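Bench tidy, breakfast end. Quick version

Kettle's on so this will be fast. Had a few emails asking how to stop the kitchen bench filling up with stuff when you cook every day and can't put it all away. You can't put it all away. Pick what stays, give it a spot, stop moving it.

Start with the back row

Everything tall goes against the tiles. Bottles, canisters, the utensil box. One row only. Two rows and you never see the back one again, and that's where the lentils go to die.

Utensil box: small one. A big crock fills up with skewers and that whisk with the bent wire. If a spoon won't fit, it goes in a drawer or to the op shop.

Big glass jar with a wooden lid, great for oats or rice. Wooden lids don't like the dishwasher, mine split down the middle in November and I had to buy another from Vavden. Wipe, dry, leave upside down on a towel overnight. Don't put it back on damp.

Cereal stays in its box at our place. Tried decanting. Kids couldn't tell which was which and half of it went stale. Box on the end of the row, bag rolled down inside, peg.

Toasty things together

Toaster oven and toaster on the one side, coffee gear next to them. Crumbs all land in one place then. Wipe that side daily, the other side when it looks like it needs it.

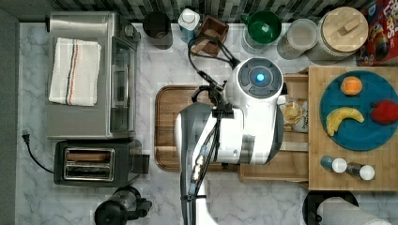 Wayne Dhillon: I'd never keep a tea towel on a toaster oven. Ours scorched right through on the top, thirteen years of marriage and that was the biggest row we've had. Hook on the side of the cupboard, cost me 7 bucks.

Fair call Wayne. Towel comes off BEFORE the oven goes on, every time, and not just folded back to one side. The top gets hot enough to do damage even on a short run. If you're the forgetful type go with the hook. Same goes for bread bags, paper, the plastic lid you put down for a second.

Cords

Unplug the toaster when you're done. Do it before you go after the crumbs, and never go in there with a knife. Let it cool, crumb tray out, tray back, then the gentle tip over the sink if it really needs it.

Loose cord on the bench: keep it away from the sink and away from anything hot. Velcro tie if it's long. I got a pack of 30 at Finham and have used four, the rest are in the drawer with the dead batteries.

Marble

Ok the marble. Grey and white hides a lot, which is good and bad. Lemon, vinegar, tomato, wine, all of it etches, doesn't matter how well it was sealed. Wipe up straight away, plain water and a drop of dish soap. No vinegar spray!! I know every second tips page says vinegar. Not on marble.

For a stain that's already in, bicarb and water mixed to a paste, cling wrap over the top, leave it overnight. Wipe off, rinse, dry. Might take two goes. Test a bit round the back frist.

Board in the middle

The cutting board lives out. It's the thing you use most, so putting it away is just a chore you made up. Get one with a raised rim if you do a lot of tomatoes or roast chook, catches the juice.

Oil it monthly. Food-grade mineral oil, 500 ml bottle lasts ages. Warm the bottle in a bowl of hot water, pour a bit on, rub along the grain, stand it on edge overnight. Never olive oil, it goes rancid and the board smells like old chips.

Onion smell: coarse salt and half a lemon, scrub, rinse. Do it IN THE SINK, see marble.

Salt and pepper near the board, not near the stove. Steam gets in and the salt clumps. A few grains of rice in the shaker if it's humid where you are. 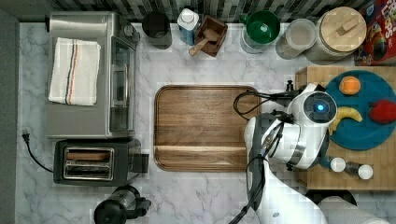
Words: Refilwe Modise
Updated Sun 18 August
Filed under: Kitchen, Small jobs

Right, part two, the drawer. People wrote in after the first lot went up and most of it was drawers.

Empty the whole thing out. Not half. Vacuum the corners with the skinny nozzle, then a barely damp cloth, then leave it open till it's bone dry. Bare wood drawers swell if you shut them wet and then they stick and you'll be swearing at it till summer. If it already sticks, rub a candle stub along the runners.

Don't line it straight away. Leave it a day, see what you actualy reach for. Then put back only that.

Snacks get a drawer of their own if you've got the room. Chips lie flat, they don't need a basket. Open packets get a peg, or fold the corners in and roll the top down. Keep them away from anything smelly, chips pick up soap something shocking. 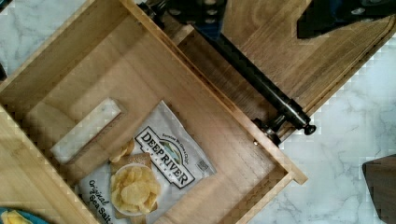

Lowest drawer if you've got kids who can be trusted, highest if not. Ours is the middle one, a compromise, and it works on weekdays.

Spare sponges go under the sink with the detergent. Wet ones never go in a drawer at all, stand them on end by the tap so they drain. Swap them when they smell, don't wait for them to fall apart.

If a wooden drawer smells musty, saucer of bicarb in there with the drawer shut, couple of days. Coffee grounds work too but they have to be dry.

Liners, if you want them: the ribbed rubbery sort from Dantas cuts with kitchen scissors. Measure the inside of the drawer, not the front. I've made that mistake twice. Don't glue it down.

Next time the pantry shelf, and the reader from Matovcombe with 113 jam jars, I have read your email and I'm thinking about it.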